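### 4. Sorting and folding at the table

Folding was studied separately from washing and drying, as it was the only stage of the work that always took place on a flat surface in view of the person doing it.

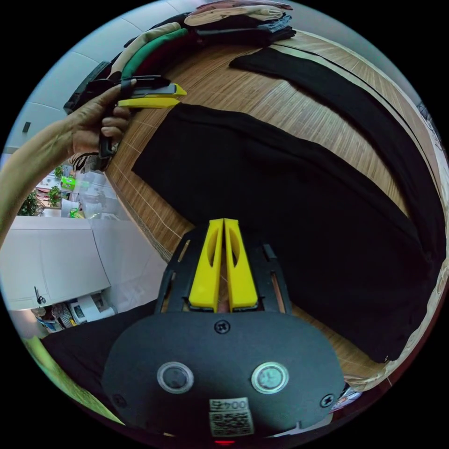
**Figure 1.** Black garments laid flat on the wooden table, with folded clothes in a row along the far side.

#### 4.1 Setting

The table stood in a room with a white tiled wall and white cabinets. It was used for meals and paperwork at other times of day and was cleared before each session. The wooden top was left bare throughout. A cloth had been tried in February, but it moved with the garments when they were pulled straight and the fold lines came out crooked. Szulc had suggested a padded board of the kind sold by Bivex for pressing; we decided against it on the grounds that few households would fold on one.

Clothes came to the table in mixed loads. No attempt was made to sort them beforehand by owner, colour or type, and participants were told only that everything should end up in a state fit to be put on a shelf. They could stand on any side of the table and could take the items in any order.

In total 616 items were folded over the study. Of these, 400 were everyday clothes (tops, trousers, skirts, knitwear) and the rest were towels, bedding and small pieces such as socks, which are dealt with in Section 5. The remainder of this section concerns the 400.

#### 4.2 Use of the table surface

Participants nearly always divided the table into a working area and a storing area, although the instructions did not mention either. The working area was the part nearest the body. Finished clothes went to the far side, where they could be reached with an outstretched arm but did not get in the way of the next piece. Figure 1 shows this layout, with beige, green, tan and darker folded clothes kept along the far side and the space nearer to hand given over to larger black pieces.

The storing area took one of two forms. Some participants built a single pile and placed each new item on top. Others set the clothes down in a row, sometimes with one item leaning on or overlapping the next. The row used more of the table but had a practical advantage: an item could be taken out and refolded without lifting the others. Participants who began with a pile often changed to a row once the pile had slipped for the first time. The opposite change was seen only near the end of a session, when the row was gathered up to be carried away.

Long garments caused most of the difficulty. A pair of trousers or a long skirt laid out at full length can take up most of a domestic table, and a second one has to be placed at an angle or allowed to hang over the side. Both solutions were common. Hanging was quick, but a garment left hanging tended to slide under its own weight and had to be straightened again before folding. Laying a garment diagonally kept it in place at the cost of covering ground needed for the next fold.

#### 4.3 Dark clothes

Dark clothes were left until late in the session more often than any other group. When asked about this afterwards, participants gave different reasons. Several said that black garments were hard to tell apart and that they preferred to have them all out at once. One participant said she simply disliked doing them because they showed lint.

Whatever the reason, the effect on the table was the same. Light and coloured clothes were folded one at a time, straight from the load. Black clothes were more often spread out together, compared, and then folded as a group. Two or more pieces could be lying flat at the same moment, and the working area grew until it met the row of finished clothes.

Telling black garments apart took time in itself. Seams, waistbands and hems are the usual guides to how a piece should be turned, and on black fabric under a ceiling light these are easily missed. Participants ran a hand along the edge to find the waistband, or lifted one corner to see which way the garment fell. Turning a piece over after the first fold had already been made was more frequent with black items than with items of any other colour. Piątek, who coded the sessions, recorded these as corrections and not as separate folds, and we have kept to her practice in the tables.

#### 4.4 Folding method

For trousers the usual method was to lay one leg over the other, smooth the length with the flat of the hand, and then fold in halves or thirds towards the waist. Skirts were treated less consistently. Narrow skirts were folded like trousers. Wide ones were first brought to a rectangle by turning in the sides, and the width of that rectangle was often judged against the clothes already finished. Participants glanced across at the row before making the side folds, and some placed a hand on a finished item as a rough measure.

This habit meant that the first few items of a session had a lasting influence. Where the first item was folded wide, later items tended to be wide as well, including those that would have been neater in a smaller shape. Olszewski's shelf measure, which scores a folded item by its width and height alone, does not pick this up, as it treats every item as independent of the ones before it. We therefore also noted the position of each item in the session.

Of the 400 everyday items, 389 were accepted by the participant as finished before the end of the session. The other 11 were set aside unfolded, usually to be hung instead. Most were dresses or thin blouses, and none was knitwear.

#### 4.5 Limits

All sessions were held at a single table, and its size will have shaped the results. A larger one might have reduced the number of garments left hanging over the side, and a bed, which many people use for folding, would have allowed a different arrangement altogether. The sessions held at the Horkska flat had to be left out of the count, as the folding there was done partly on a sofa. We also did not record how the clothes were put away, so nothing can be said about whether rows or piles survived the move to the shelf.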